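Furniture reuse shop in Vasby moves to larger rooms

Tue 14 April

The furniture reuse shop in Vasby will open again this Saturday in the old Dumex building on Clernwood Road. The former rooms closed in February, when the rent contract ended.

The new place has two floors and a lift at the back, so heavy pieces can be brought in without using the stairs. Residents may leave up to four items per visit free of charge. Beds and sofas must be booked one day before by telephone.
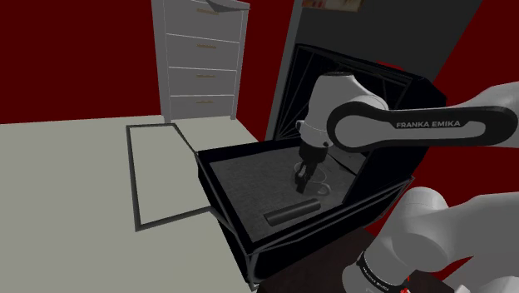 A grey four-drawer dresser against a dark red wall.

Last year 700 pieces found a new home through the shop, and 76 of them went to families who had just moved to the town. Prices will stay the same as before. Chests of drawers and small tables are most in demand at the moment, and the shop asks people to bring these if they have one to spare.

Bus line Min stops in front of the entrance. Parking is possible in the yard, but only for loading. The shop is closed on Mondays and on public holidays.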